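Forums > Kitchen and Table > Linens and Small Wares > Brown cloth on a white top: fold, roll or leave

Brown cloth on a white top: fold, roll or leave

Posted by Kiyoshi Kobori, Sat 7 July
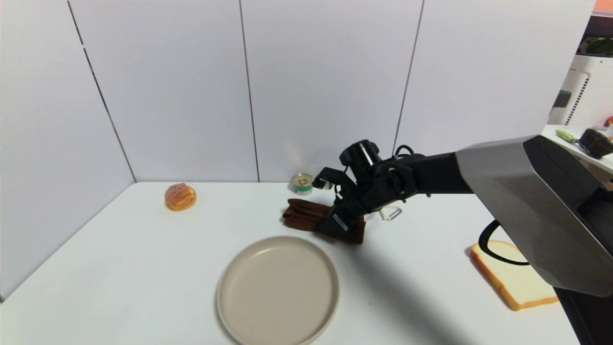
Table at present: plate, bun, toast, tin, peeler, brown cloth.

I am settling a standard layout for a small white table used for light lunches. The plate stays at the front, slightly left of centre. The tin stays at the back by the wall. The bun and the toast can go wherever they are least in the way. The part I can't settle is the cloth. At the moment it sits in the middle, folded and rumpled. I would like a fixed fold and a fixed position, and I would like them to survive daily use.

Constraints: the top is wiped after every meal, there is no drawer, and I don't want a rail or hook on the panelling. The cloths are Lundodura, cotton, 52 cm square, and I own 2.

Replies

hobnail_jar wrote:
Fold in thirds lengthways, then in half. Put it to the right of the plate with the closed edge facing you. You can then pick it up with one hand and it doesn't open. Anything left in the middle of a table gets moved every time someone reaches for the tin.

Tessellate wrote:
Disagree with thirds. On a square cloth thirds give you a long strip with a thick centre, and the thick centre is what dries last. Quarters are flatter. I would also move the peeler. It is small and white on a white surface and you will wipe it onto the floor sooner or later.

hobnail_jar wrote:
Quarters leave two loose corners on one side. They catch on the plate rim. I used quarters for years at the café in Grirnport and went over to thirds for that reason alone.

Kiyoshi Kobori wrote:
Noted on the peeler. It will go beside the tin. On drying: the cloth is used for hands and for the plate, so it is damp after most meals. Does a roll dry any faster than a fold?

under_the_sill wrote:
No. A roll is worse. The inside layers get no air at all. If it is damp, open it out over the back of a chair and fold it when dry. A folded cloth on the table should be a dry cloth. With a pair in rotation this is easy enough.

Tessellate wrote:
Agree with that. I would go further and take the cloth off the table between meals. Same for the toast. Bare toast on a bare top leaves crumbs along the seam at the wall, and a bun sheds less but still sheds. Put both on the plate. There is plenty of room on it.

marl_and_lime wrote:
The bun should not share a plate with toast if it has a filling. It looks like choux to me, and choux goes soft next to anything warm. Give it a side plate. The Falcão ones in plain beige are 16 cm across and take one bun with space for a fork.

Tessellate wrote:
A side plate is one more thing to wash for one bun.

marl_and_lime wrote:
It is one more thing to wash and the bun stays crisp. I know which I prefer.

Kiyoshi Kobori wrote:
Provisional layout, for comment. Plate front, slightly left. Side plate behind it with the bun. Toast on the main plate. Tin at the back, label forward, peeler next to it. Cloth to the right of the main plate, dry, in thirds and then halved. Damp cloth to the chair. I will try this for a fortnight and measure the drying time of both folds.

under_the_sill wrote:
Label forward is sensible. I would decant whatever is in the tin once it has been opened. An open tin has a sharp lid, and you have the cloth hand going past it.

hobnail_jar wrote:
Thirds it is, then.

Tessellate wrote:
Provisionally.

Comments (3)

oatcake_2260: We use a Nitano tray for all of this. Lift it off, wipe the table, put it back. The cloth lives under the plate.

pinboard: Under the plate it picks up everything the plate drips. I tried that in May and went back to a chair.

R. in the annexe: Does brown fade if you wash it with whites? Mine went a sort of putty colour at 60 degrees and I am now washing at 40.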